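工作间记录 9/22/19

今天整理小厨房样板台。起因是上周重新铺了台面纸，东西都是临时放回去的，用起来不顺手。按老规矩，先定大件，再定小件，最后写清楚归位要求。

一、台面纸
棕灰色，铺满主要操作区，靠外侧留出一条白色桌边。Meireles 那批纸边角容易翘，裁的时候四边各多留了 3 厘米，压平后再修。上次用的双面胶撕下来有残胶，这次改用低粘纸胶带，只贴背面四角和长边中点。旧纸卷好放在柜子最下层，可以裁小了垫抽屉。

二、烤箱
小烤箱放左后方，略微朝台面中间转一点。之前正对外侧摆，从右边过来取东西要绕手腕。把手是竖的，在门的右侧，开门方向要一并考虑，门前不放任何东西。烤箱背后和墙之间不要塞杂物。托盘另洗，洗完擦干再装回去，不要湿着推进去。
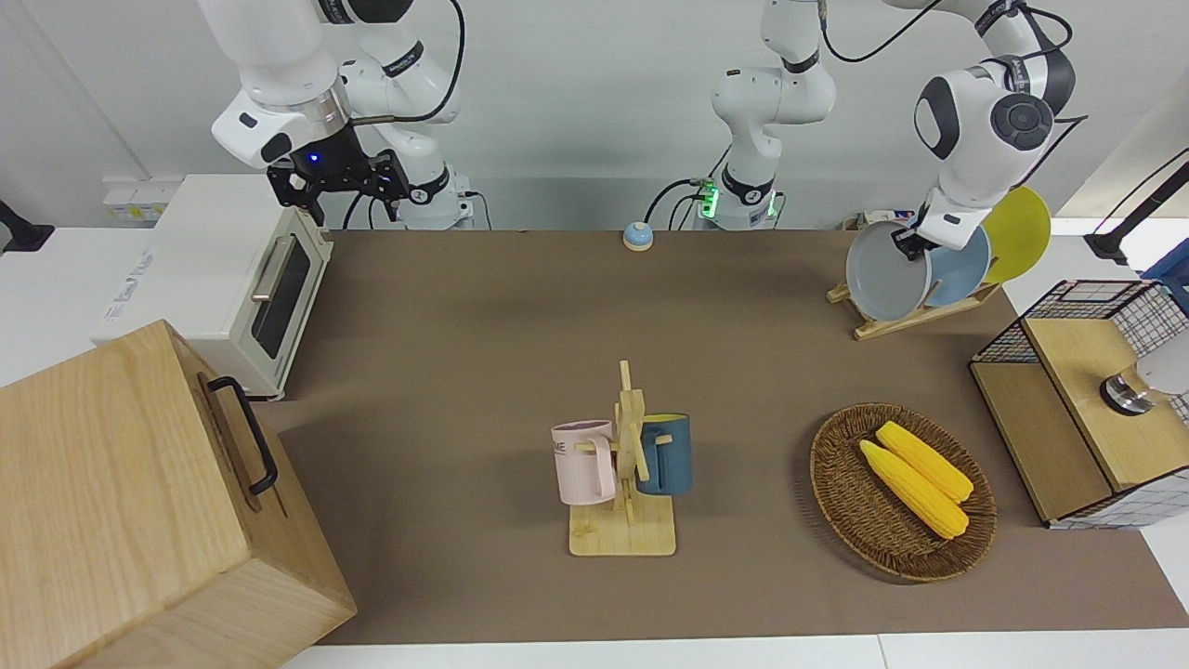 三、碗碟架
木架放右后方，盘子竖着插。试过放在中间，盘子挡住后面的墙，擦墙不方便，而且离烤箱太近。灰盘插最前面，浅蓝盘在它后面。灰盘的盘沿颜色比盘面深，磕碰之后不容易看出来，收的时候用手指沿边摸一圈，有缺口就挑出来，不再上架。

架子底座是斜的，放下去之后要按一下看晃不晃。Pao-chu Wan 提过木架受潮后槽口会变紧，建议每两周晾一次。我量了槽口，留作基准，下次晾架子的时候对比。木料浅色，没上深色漆，沾了酱汁要马上擦，隔夜就渗进去。表面保养用 Stedeo 的木蜡油，薄涂，放置 12 小时后再插盘子。库存还有 2 罐，暂时不用补。

四、呼叫铃
圆铃放在台面纸后沿中间。这个位置左右都够得着，也不占前面的操作区。铃顶只用干布擦，别喷清洁剂，液体会顺着缝进到底座里。上一只 Brirnmont 的铃就是这么锈掉的，按下去不回弹，拆开以后弹簧已经没法用了。

五、清洁顺序
墙面、烤箱外壳、碗碟架、铃、台面纸，从高到低。白墙用微湿的布，单方向擦，不要来回蹭。烤箱玻璃门是深色的，水痕明显，最后要用干布再走一遍。台面纸不能用湿布大面积擦，只处理局部污点，处理不掉就换纸。整套做下来大约 11 分钟，不含晾干。

六、遗留
1. 标签还没贴。打算贴在柜门内侧，台面上不贴。
2. Curkomura 的收纳目录里有一款窄一些的碗碟架，尺寸待核，先不下单。
3. 台面纸右前角仍有轻微起拱，先拿书压着过夜，明早拿开再看，不行就把那一角的胶带重贴。
4. 归位草图画在本子上一页的背面，比例不准，以本页文字为准。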